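Courses > Popular Music > Listening to Heavy Music > Handout 5
Reading time: 2 min
We use cookies to remember your settings. Accept / Manage

Handout 5: How a doom metal song uses slow time

In the last handout we looked at fast songs, where the drummer carries most of the energy. Today we go to the other side. Doom metal is slow, but slow music is not easy music, and many young bands learn this only when they hear their first recording. When there is a long space between two notes, the listener has time to hear everything inside this space: the string which is a little out of tune, the cymbal that stops too early, the singer who takes a breath.

Our main listening is the album "Vavley" by the band Jundero. Please hear it one time from start to end before you read further, if possible with headphones and without doing other work. The second listening is the demo by Cheema, which has only 2 songs.

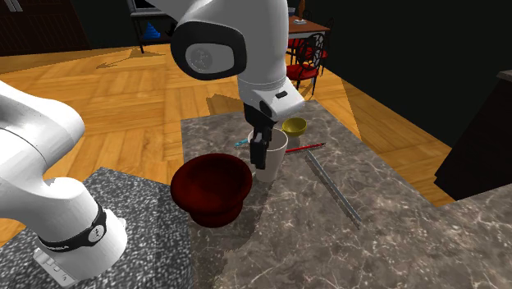
Handout 5, page 2

1. The riff

The opening riff of "Vavley" has four notes, and the last one is held much longer than the others. Try to clap the beat while it is held. Most students clap too early. The guitars give no help at this point, and the bass player also waits, so you must keep the pulse in your own body. When the drums finally enter, they come slightly behind the beat. Musicians call this "laying back," and it makes the riff feel heavier although the volume stays the same.

Compare this with the first Cheema song. The tempo is almost equal, but the drummer plays exactly on the beat and fills the long notes with small hits on the tom. The result is more like a march. I do not say that one way is better, but please decide which one you prefer and write down why.

2. The sound of the guitars

Both bands tune their guitars very low. A low string moves more widely and gives a less clear pitch, especially in the first moment after the pick touches it. Jundero accept this and let the note become clear slowly. Cheema use less distortion and a brighter amplifier, so each chord can be understood at once.

Listen also for the feedback between the riffs. On "Vavley" it is used almost like a fifth member of the band. It starts under the last chord, grows, and often ends on a note that belongs to the next riff. 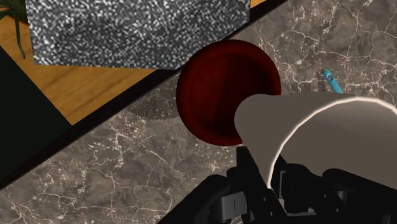
In the middle part of the title song this happens three times, and the third time the feedback note is held over the change of key. This is the place where I would like you to stop and go back. Sing the feedback note quietly, continue to sing it when the new riff begins, and notice how its meaning changes.

3. The voice

The singer of Jundero uses a clean voice with very little vibrato. In the mix he is placed quite far back, behind the guitars, and some lines are difficult to understand. In Cheema the voice is in front and much rougher.

Homework

Write 694 words or fewer about one riff from either record. Describe the length of the notes, the place of the drums, and what happens in the silence. Do not write the history of the band. Leave your text in the course folder in the Stolbridge music library, and put the title of the song on the first line.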